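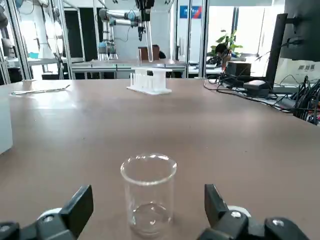 Last updated: Saturday, April 30, 2022

Water hardness, softener settings and a blending valve in the wrong spot

The softener that came with the house is a Trumier single-tank unit with a metered head. For the first year I left it on whatever the previous owners had programmed. The kettle scaled up anyway, the shower screen went cloudy within days of being cleaned, and the brine tank went through salt faster than the manual said it should. Those symptoms point in different directions. Scale says the resin isn't doing enough. High salt use says it is regenerating too often. I wanted numbers before touching any settings.

Hardness first. The Yilma scheme publishes a figure for the whole supply zone, which at last look was 128 mg/L as calcium carbonate. That is a zone average. The town draws on the reservoir most of the year and tops up from the Nallow bore when the level is low, and bore water is harder. Where you sit on the main and which source is running both affect what comes out of the tap, so the published number is a starting point only.

Test strips are no use for this. They read in bands, and the bands are wide enough that raw and half-softened water can land on the same colour. The method to use is an EDTA titration. You buffer the sample to a high pH, add an indicator that turns wine red in the presence of calcium and magnesium, then add EDTA until the last of the red goes and you are left with a clear blue. The volume of EDTA used is proportional to total hardness.

I used the Vameck drop kit. It is the same chemistry as a proper burette titration with the burette replaced by a dropper bottle. At a 20 mL sample each drop is worth 10 mg/L. You lose resolution compared with a burette, but for setting a domestic softener 10 mg/L is fine. 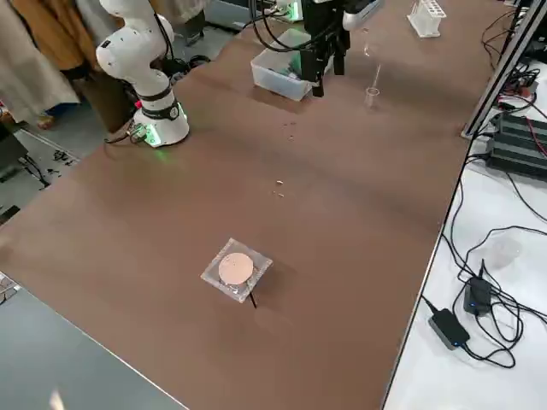
Small clear tray on a brown table, thin black stick at its lower right edge.

Some notes on technique, as the instruction sheet is thin.

Run the cold tap for a few minutes before sampling. Water that has sat in copper overnight picks up enough metal to interfere with the indicator, and the end point goes muddy. If yours never gets to a clean blue and stalls at purple, that is the first thing to suspect.

Hold the dropper bottle vertical. A tilted tip gives smaller drops, and smaller drops inflate the count. It made a difference of a full drop in my hands, which at this sample size is a meaningful error.

Swirl after every drop and slow down near the end. The reaction with magnesium is not instant, particularly in cold water. If you rush it you will overshoot and read high. Let the sample come up to room temperature if the tap runs cold.

Do a blank. Take supermarket demineralised water, add buffer and indicator, and confirm it goes straight to blue with no EDTA. If it comes up red, either the glassware is dirty or the water isn't what the label claims. Mine was the glassware. A rinse with white vinegar followed by several rinses with the demineralised water sorted it out.

Raw water at the front garden tap, which is plumbed upstream of the softener, took 13 drops. That is 130 mg/L, in agreement with the published figure to within the resolution of the kit. I repeated it on a later day and got the same count. Good enough.

Then the kitchen cold tap, downstream of the softener. A working softener with no bypass should give you close to nothing, so one drop or even none. I got 8 drops, or 80 mg/L. More than half of the hardness was coming through.

There are three usual causes: exhausted or fouled resin, a failed seal in the head letting raw water past, or a blending valve left open. The first two get worse gradually or show up as odd behaviour during regeneration. The head cycled normally and the drain flow looked right at each stage. A test straight after a regeneration gave the same count as the one before it, which more or less rules out exhausted resin.

So, the blending valve. On this model it is a small screw on the side of the bypass assembly, facing the wall, behind the power lead. Its purpose is to mix some raw water back into the softened line. There are sound reasons to want that. Fully softened water can feel slippery, and some people prefer to leave a bit of calcium in for taste. Mine was wound well out. Closing it until it seated, then backing it off slightly, brought the kitchen tap down to two drops, and that is where I have left it.

That explains the scale. It does not explain the salt.

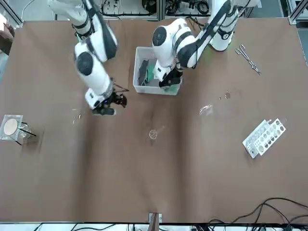
Salt use is set by two parameters on the metered head: the hardness value you enter and the salt dose per regeneration. The controller takes the resin capacity at the chosen dose, divides by the entered hardness, and gets a volume of water it can treat before it has to regenerate. It subtracts a reserve and counts down from there. It has no idea what the real hardness is. If the entered value is too high it regenerates early every time and the salt goes down the drain.

Mine had been entered in the wrong unit. The head can display hardness in mg/L or in grains per US gallon, and one grain is a bit over 17 mg/L. The stored value would have made sense for a much harder supply, and the display gave no unit on the main screen. You have to go two menus down to find it. My guess is that somebody converted a figure that was already in the right unit, but the head keeps no log of changes and I can't prove it.

There is also an interaction with the blending valve that the manual skips. The meter sits on the outlet, so it counts blended water as though all of it had gone through the resin. With the valve wide open, a large fraction of the metered volume never touched the bed. The two errors were stacking – an inflated hardness value on top of an inflated volume.

I entered the measured value with a small margin for when the bore is running, and left the salt dose on the lower of the two recommended settings. Lower doses give less capacity per regeneration but more capacity per kilogram of salt. The tradeoff is more rinse water, which matters if you are on a tank or on restrictions. We are on neither at the moment.

Still to do: repeat the raw water test once the Nallow bore comes on, and check whether the margin I picked covers it. I also want to move the power lead so the blending screw can be reached without taking the bypass cover off.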